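Foltus Reach Planner
Whole-body motion planning for humanoids that have to work at furniture height

I started writing Foltus because I was tired of arm planners that treat the legs like a pedestal. You ask for a hand pose a little below a tabletop, the arm solver says no, and meanwhile the robot has two perfectly good knees it could be bending! So Foltus plans the waist, knees and both arms together, and checks balance at every waypoint along the way.

What it does with a desk

Desks are my favorite test. The top is wide and flat, there's a leg right where you'd like to put a foot, and the interesting stuff (drawers, cable trays, a shelf) is tucked underneath. You give Foltus a hand target and a rough model of the furniture, and it picks a stance, a lean and an arm path that keeps the elbow clear of the edge. The arm you aren't using gets planned too — it stays low and close to the torso unless you tell it otherwise.

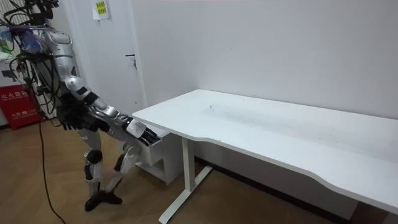

What's in the package

Planner core, with Python and C++ bindings
Furniture models: 27 desks, cabinets and carts you can resize to match your own
Asport, the viewer, where you scrub through a plan and see the contact and balance margins
Whiteley, the bridge that streams a finished plan to your controller and stops it if tracking drifts

Speed

On my desktop, a reach under a tabletop plans in 283 milliseconds (median over 700 random targets). Harder ones, with a drawer cabinet right beside the hand, take longer, and the first call after startup is always slow while the collision meshes load. I'm still working on that.

Things to know before you buy

Cables aren't modeled. If your robot trails a tether, add a keep-out zone in Asport and leave plenty of slack. Finger motion isn't included either, so grasping is up to your hand driver. Perception comes through Dudura, a separate add-on that fits the furniture models to a point cloud. You can skip it and type in the measurements — I do that half the time.

Current version is 62, updated 2026-04-15. Stair support is planned for July.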